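Setting up table bookings on the Bavberg till

1. Press Menu, then Bookings. If the screen asks for a manager's PIN, find the manager.

2. Enter the number of covers for each sitting. Kostia accepts tables of up to 13. Larger parties must ring up, like it's 1985.

3. Set the turn time to two hours. Guests will ignore it.

Note: deposits are held until the bill is closed. Close the bill. 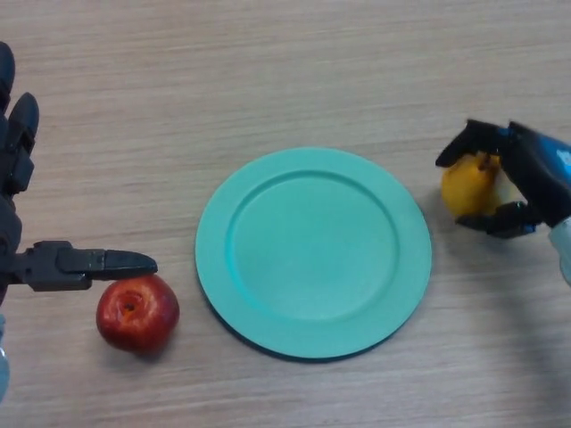 Page 9

4. Press Save, wait for the beep, then press Save again. The first one only saves your intentions.

Caution: do not switch off the till during a sitting - open tabs will be lost, and so will your evening. If it freezes, hold Reset for 2 seconds and smile at table one.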